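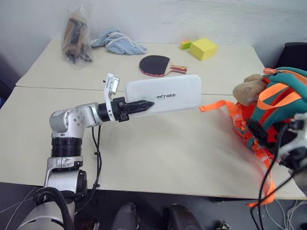 ## Notes - parcels talk, Wistlow shop evening

- say hello, thank Wistlow for the hall
- who we are: small shop, two of us, soap and candles
- 476 orders last year, 741 this year. Same back room!!

Main point early - returns are mostly a packing problem. Slow down here, I always rush it.

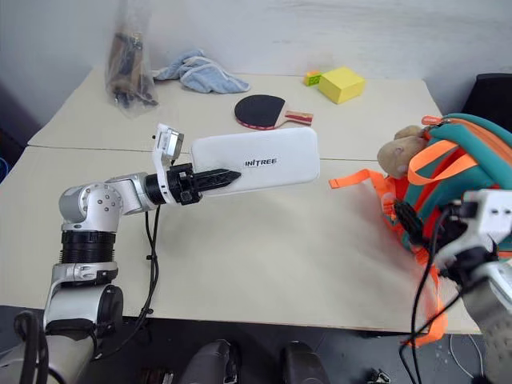
Box size first. We bought boxes too big for years, filled the gaps with paper, paid more postage for it. White box lying flat on a pale table, like the one on the slide - fine, no print needed, label does the work. Harnomeo candles go in the small size, Ilach gift sets in the middle one. Ask room: who still uses one size for everything?

Then tape. One strip along the middle, one across each end. Dont wrap it like a mummy, people need to get in.

- labels: flat side, never over a seam
- returns slip on top, not underneath
- heavy things at the bottom (obvious, say it anyway)
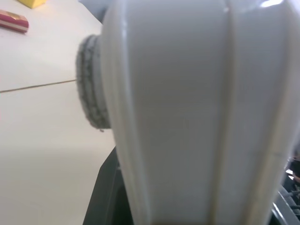

- fragile stickers - we stopped, no change in breakages

August story if time: whole batch melted in the van, Kırmızıgül order, had to remake teh lot. Now we post candles before 10am in summer.

Questions. Sample boxes by the door, take some. Mention price list is on the back of the handout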